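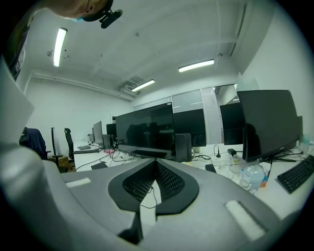

By Shahab Karimi
Staff Writer, Automation Standards

Pejman Salehi maintains the written practice for hand-held gripper work at Grimitik, in Rendville. The current version took effect on 22 May 2022 and replaced a set of notes that had been in use since January. It is 2 pages long. The earlier notes ran to 60.

"People had stopped reading them," Salehi said. "A rule on page 40 has no effect on what an operator does with his hands."

The practice covers the state of the tool, the state of the workplace, and the record. Salehi considers the second the most neglected. Much of the work is done at ordinary office desks, among monitors, keyboards and cables, and the rules were drafted with that in mind.

"A machine cell has a fence and a marked floor. A desk has a power strip and somebody's water bottle," he said. "We do not ask for the desk to be cleared. We ask that the operator know what is on it before the tool moves over it."

The text requires a check of cable runs before each session. Power strips and adapters inside the working area must be either moved or noted. Chairs and boxes on the floor are treated as trip hazards if they stand on the operator's path, and are left alone otherwise. Salehi said the last clause drew the most objections in review, as several readers wanted a blanket rule.

"A blanket rule gets ignored by the second day. I would prefer a narrow one that is applied."

On the tool itself, the practice calls for inspection of the jaws, the pads and any exposed wire. A pad that has lifted at a corner is replaced before use. Pressing it back down is not accepted as a repair. Wires must have enough slack for the full travel of the gripper and must not hang where they can catch on an object being handled. The inspection is repeated whenever the tool has been dropped, whatever the height.

Head-mounted equipment has its own paragraph. The strap is adjusted before the gripper is picked up, and an operator who needs to readjust it puts the gripper down first. Asked whether this is followed, Salehi said compliance was uneven.

"It is the rule I see broken most. People hold the tool in one hand and fix the strap with the other. So it is now the first line on the sheet."

The record is a single form per session, giving the operator, the tool number, the location and any deviation. Grimitik has over 2000 of these on file. Salehi reads the deviation field and little else. An entry of "none" is acceptable. A blank is returned to the operator.

Babaei and Dremon have both asked to use the text at their own sites. Salehi has agreed on the condition that changes are marked and sent back to him. He does not expect the three versions to stay identical.

"Their benches are different from ours. The inspection section should stay the same everywhere. The section on the workplace will have to be rewritten by whoever works there."

A revision of the form is in draft. It adds a field for the condition of the pads at the end of a session, which operators currently write in the margin.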